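Four months on the sorting tables at Paucar now, so time for a little thread on what the robots have changed for us.

1/ My old job was matching coloured sticks to coloured plates by hand. 900 a shift on a good day, and my wrists knew it. Now a pair of arms has a go and I set out the table.
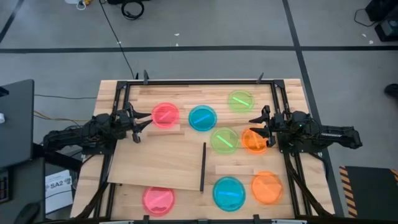
Fraser Strachan trained me up in September. Took 30 minutes, then he left me to it — terrifying!

2/ The odd bit is the quiet. We used to chat across the bench all morning. Now half of us are at screens and I miss the gossip (and the biscuits).

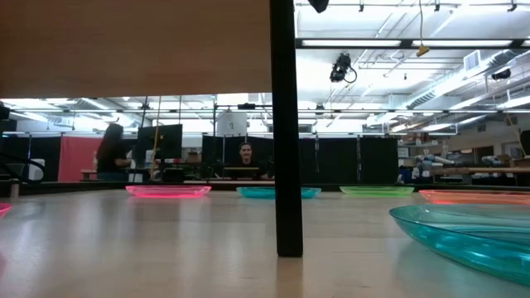
3/ Pay's the same, before you ask. Hours are better, and 2 of the old crew have moved over to repairs and love it. I've put my name down too — wish me luck.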